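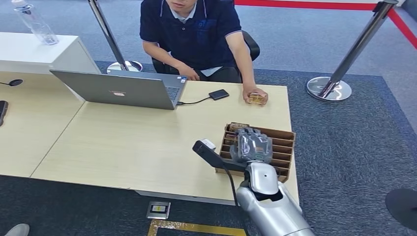
Site de Prundthorpe – Aménagement des postes de tri et de préparation
Compte rendu de la réunion de suivi de juillet

Lieu : salle Nellham, niveau bas
Début de séance : 10 h
Services représentés : moyens généraux, logistique échantillons, informatique de proximité, prévention
Service excusé : achats (remarques transmises par écrit avant la séance)
Diffusion : participants, achats, agence de Bronitberg

1. Approbation du compte rendu précédent

Le compte rendu de juin est approuvé avec une correction au point 3 : la mention « casiers métalliques » est remplacée par « casiers en carton ». Les casiers métalliques concernent le magasin et restent hors périmètre.

2. Plateaux et disposition des bureaux

Les plateaux clairs sont conservés. La logistique demandait des plateaux à rebord pour éviter la chute des petites boîtes ; les moyens généraux répondent que le rebord gêne l'appui des avant-bras et complique le raccord avec le bureau voisin. La demande est retirée.

Le raccord entre deux plateaux placés en angle a été signalé à plusieurs reprises. Les étuis minces s'y coincent et les étiquettes s'y décollent. Les moyens généraux procéderont à la reprise du niveau des piétements, puis à la pose d'un profilé de jonction sur les postes qui en ont besoin. La zone de jonction ne doit pas servir de surface de dépose d'ici là.

La disposition retenue pour un poste est la suivante : ordinateur portable d'un côté du plateau, produits en cours de tri de l'autre, casier à fentes sur le bord opposé à l'opérateur. La logistique souhaite que le côté de l'ordinateur soit laissé au choix de chacun. Accord, sous réserve que la surface de tri reste d'un seul tenant.

3. Casiers à fentes en carton

Le modèle Yensuk a été mis en service à titre d'essai en début de mois. Le bilan présenté par la logistique est le suivant.

Stabilité : satisfaisante lorsque le casier est chargé. À vide, il se déplace si l'on insère une boîte en force. Deux pastilles antidérapantes seront collées sous la base.

Largeur des fentes : 40 mm. Elle convient aux étuis courants. Les boîtes plus épaisses entrent de biais et déforment les séparations. Le fabricant sera consulté sur une variante à fentes larges.

Tenue du carton : les arêtes supérieures s'écrasent aux emplacements les plus utilisés. L'application d'un ruban de renfort a été essayée puis abandonnée, le ruban accrochant les rabats des étuis. La prévention n'a pas d'objection au carton brut, à condition que les casiers abîmés soient sortis des postes et non réparés à l'agrafeuse.

Repérage : les étiquettes seront posées sur la face tournée vers l'opérateur. Les achats ont écrit que les étiquettes pré-imprimées étaient déjà commandées au format long ; la logistique confirme que ce format peut être coupé au massicot.

Décision : poursuite de l'essai jusqu'à la prochaine réunion. Pas de commande de série avant réponse du fabricant.

4. État du référencement des petits conditionnements

Le catalogue local comprend 418 références. À la date de la réunion, 346 disposent d'un emplacement attribué et d'une étiquette conforme. Les références restantes sont pour l'essentiel des coffrets promotionnels et des emballages décorés, pour lesquels la face à présenter n'a pas été définie.

La logistique propose de présenter la tranche portant le code, quel que soit le décor. L'agence de Bronitberg applique déjà cette règle. Adopté.

Les boîtes à finition brillante ou métallisée sont difficiles à lire au lecteur de codes sous l'éclairage actuel. L'informatique de proximité vérifiera le réglage des lecteurs. Les moyens généraux ne prévoient pas de modifier les luminaires.

5. Câbles, ordinateurs et téléphones

La prévention rappelle que les câbles de charge ne doivent pas traverser la surface de tri. Le cas le plus fréquent est celui du téléphone relié à l'ordinateur portable et posé à plat à côté de celui-ci, le câble restant en travers du plateau. Une boîte tirée vers soi entraîne le câble, puis l'appareil.

Deux solutions sont examinées : câble court avec support vertical, ou charge sur une multiprise fixée sous le plateau. La seconde suppose un perçage que les moyens généraux refusent sur les plateaux en location. La première est retenue. L'informatique de proximité établira la liste des besoins par poste.

Les petits accessoires filaires laissés en bout de bureau seront regroupés dans une pochette. Ceux qui ne sont rattachés à aucun poste iront au stock informatique.

6. Armoires basses et boissons

Le dessus des armoires blanches sert de dépose pour les bouteilles d'eau. La prévention l'accepte pour les bouteilles fermées, debout. Les bouteilles couchées roulent à la fermeture des portes. Aucune boisson sur les plateaux pendant le tri, disposition inchangée.

La logistique demande si un porte-bouteilles peut être fixé au flanc des armoires. Les moyens généraux chiffreront.

7. Potelets et circulation

Les potelets chromés placés derrière les postes restent en service. Leur base doit se trouver au-delà du recul normal du fauteuil. Sur certains postes, l'opérateur heurte la base en se levant. Un repère adhésif sera posé sur la moquette après vérification que la colle n'attaque pas les dalles.

Le remplacement des fauteuils noirs à accoudoirs par des modèles sans accoudoirs, évoqué en juin, n'est pas retenu. Le réglage en hauteur sera vérifié poste par poste.

8. Actions

Moyens généraux : niveau des piétements et profilés de jonction ; repères au sol ; chiffrage des porte-bouteilles ; contrôle des fauteuils.
Logistique échantillons : pastilles sous les casiers ; attribution des emplacements manquants ; retrait des casiers abîmés.
Informatique de proximité : réglage des lecteurs ; liste des câbles courts et supports ; reprise des accessoires non rattachés.
Achats : consultation du fabricant sur la variante à fentes larges.
Prévention : mise à jour de la consigne de poste, affichage après relecture par la logistique.

9. Questions diverses

Bronitberg demande l'envoi d'un casier Yensuk pour comparaison avec son propre modèle. Accord, expédition à plat avec la notice de montage.

La prochaine réunion se tiendra en septembre, même salle, même heure.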